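Data > Business > Relocations > README

# Zosport Relocation Register

Zosport maintains a register of company moves in the technology sector: which firms have closed, opened or transferred an office across a border, and what reason they gave in public. The register is edited by Polyxeni Margaritis. This release is dated 9 Jan 2018.

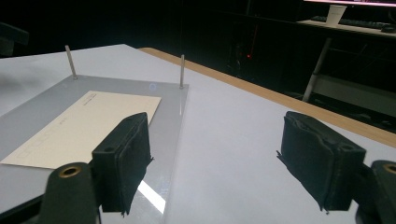
## Contents

The file `moves.csv` holds 1,085 entries covering 21 countries. Each entry gives the firm, the town it left, the town it moved to, the month of the announcement and a link to the source. Where a firm has changed its name, as Lazaridis did on becoming Kollmont, both names are kept.

## Sources

Entries are taken from company statements and national trade registers. Press reports are accepted only where the firm has confirmed the move. Unconfirmed reports are held in `pending.csv` and should not be quoted.
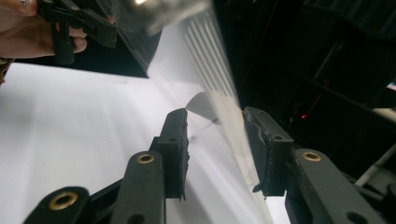
## Known limits

Firms with fewer than 100 staff are under-reported. Staff numbers are those given by the firm at the time and have not been checked. Stated reasons are quoted in the original language, with an English translation in the next column; the translation has no official standing.

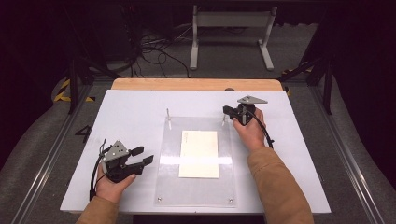
## Use and corrections

The register may be reused with credit to Zosport. Corrections should be sent with a source. The next release is planned for September.

Comments

**Areti Karagiannis**
The Jeloline entry gives the old head office as the town left. Only the support desk moved.

**P. Margaritis**
Thank you. The entry has been moved to pending until the firm replies.

**dkl**
Could the source links include an archive copy? Several no longer open.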